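공개 시연의 날 준비 회의록

일시: 2020년 2월 12일 수요일 오후
장소: 브레비크관 2층 소회의실
참석: 이라클리스 블라호풀로스(진행), 브라니아 담당, 제만 담당, 총무팀
불참: 리세오 담당(서면 의견 제출)

1. 지난 방문 행사 결과
11월 행사 방문객은 879명으로 집계됨. 시뮬레이션 화면 앞 대기 줄이 길었다는 의견이 많았음. 이번에는 화면을 2대로 늘리기로 함.

2. 예산
안내 책자 300부 인쇄. 표지는 지난번 것을 그대로 쓰고 내지만 수정함. 배송비는 총무팀에서 별도 처리.

3. 시연 내용
브라니아 담당이 탁상 로봇 팔 시뮬레이션을 보여 줌. 블록을 집어 쟁반으로 옮기는 작업을 기본 시연으로 정함. 방문객이 목표 쟁반을 직접 고르게 하자는 제안은 리세오 서면 의견과 같아 채택. 공 옮기기는 보류하고 다음 회의에서 다시 논의함.
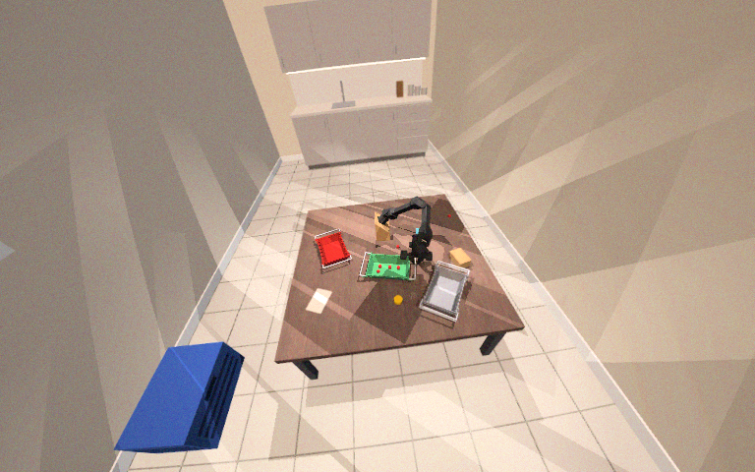

그림 1. 시뮬레이션 화면. 황갈색 블록 쪽으로 내려온 그리퍼와 빨강, 초록, 회백색 쟁반

4. 할 일
- 시연 순서표 작성: 제만 담당
- 쟁반 선택 화면 문구: 브라니아 담당
- 단체 방문 신청 접수: 총무팀

다음 회의 일정은 메일로 공지함.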